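August 2008
Kathleen Gallagher

Button sort, continued. The Phelan lot came to 3,642 pieces by the delivery note and I am working through it in trays of 300. Four trays done. Shell and bone are going in the tall drawers, plastics in the flat ones under the window.

The glue test on the Cidico cards failed again. Left two overnight and the buttons lifted with a fingernail. Going back to sewing them on with the waxed thread, two passes through each hole, knot at the back. Slower, but the cards from last year are still holding.

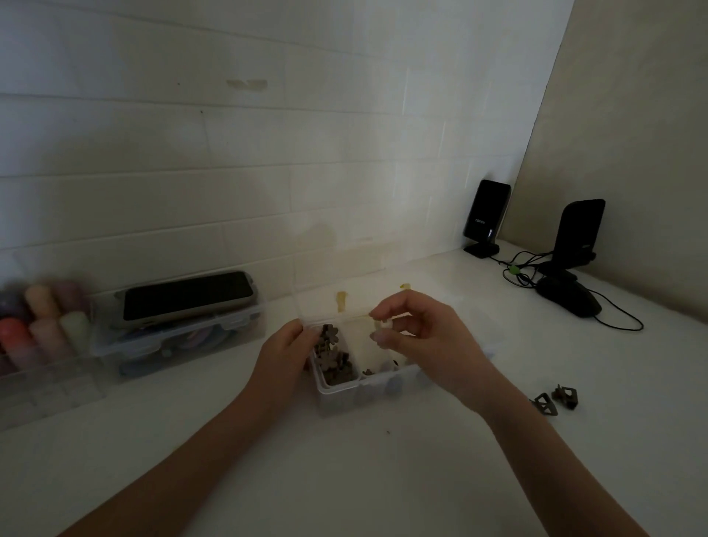 Canan Demirtaş wants the shank buttons kept apart from the sew-throughs even where the color matches. Fine by me. It means relabeling drawer 416 and the one next to it. Old labels were in pencil and half of them can't be read anyway.

Casein: do not wash. I put one in warm water last week and it went cloudy and has stayed that way. Dry brush only, then the soft cloth.

Need before September:
- card stock, cream, 1,000 sheets (ask Wonow if they still cut to size)
- waxed thread, brown and black
- small drawer pulls, two missing

Still no answer from Plunus about the backmarks. Canan will call them.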